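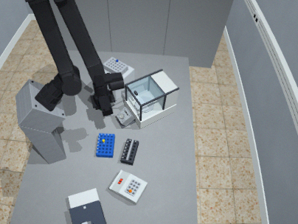

I've had the Brirnico magnetic stirrer on my bench since May and I'm still finding excuses to switch it on. I make my own inks and a fair bit of soap, so anything that stirs a beaker for half an hour without me standing over it was always going to get a warm welcome. Even so, I didn't expect to like it this much!

It replaced an old Palomino that rattled like a tea trolley and threw the stir bar whenever I went past a gentle swirl. The Brirnico goes up to 3,000 rpm, far more than I'll ever want, but the low end is where it really shines. You can creep the speed up bit by bit and the bar stays put, even in walnut ink thick with gum arabic (my usual test, and a mean one).

The dial is big and rubbery and easy to turn with gloves on. The display is bright enough to read from across the room, and there's a timer that beeps 4 times at the end and then shuts up. The Palomino beeped until you came and dealt with it, so you can imagine how popular that was in our house.

Heating is good too. A full 500 ml beaker takes a while to warm through, but once it reaches the number you've set it stays there - I checked with a separate thermometer over a whole evening and it barely moved. The plate wipes clean with a damp cloth. I've spilt iron gall ink on it twice and there's only a faint mark near the edge.

Now the grumbles. The mains lead is far too short and comes out of the left side, right where I keep my scales. You only get one stir bar in the box, a middling size that's hopeless in small jars, so I bought a mixed set from Iditz and use the tiny ones all the time. And the manual is a single folded sheet in very small grey print. Samuele Fontana's long write-up on the Cirkcombe ink forum explains the calibration menu much better, so read that first.

Would I buy it again? Yes, tomorrow. If you only mix a batch or two a year, a glass rod is fine and costs next to nothing. If you're making ink most weekends, treat yourself - and get an extension lead while you're at it.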